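Toast questions, answered (mostly)

I bake and sell bread from my kitchen in Clestholm, and I get asked more about toasting it than about anything else. So I've put the usual ones in one place.

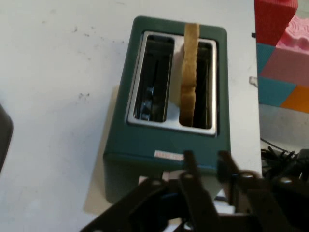

One slice in the right-hand slot of the teal toaster.

Can I toast just one slice in a two-slot toaster?
Of course! I do it most mornings. On plenty of toasters both sides heat up anyway, so one face can come out a bit darker than the other. If that bothers you, turn the slice round halfway through.

Does it matter which slot I use?
Some toasters have a single-slice side marked on them, so have a look at yours. If there's no mark, try both and stick with the one you like. Eun-ji So swears by the left on hers and won't be argued with.

Your slices stick up out of the top. Is that all right?
It is, but the bit poking out stays pale. I don't mind a soft crust (I rather like it) - if you do, flip the slice over for the last half minute.

Can I toast it from frozen?
Yes, and please don't thaw it first, it goes limp. Slice the loaf before you freeze it, and use the defrost button if you've got one.

How do I get the crumbs out?
Unplug it, let it go cold, then slide out the crumb tray and tip it in the bin. If yours hasn't got a tray, turn it upside down over the sink and give it a gentle shake. No knives down the slots, ever, even for a stuck crust.

What about buttered bread?
No! Butter goes on afterwards. Cheese on toast belongs under the grill, and so does my garlic loaf.

Which loaf toasts best?
The plain white, two days old. Faraji Lyimo buys 3 at a time and freezes the lot.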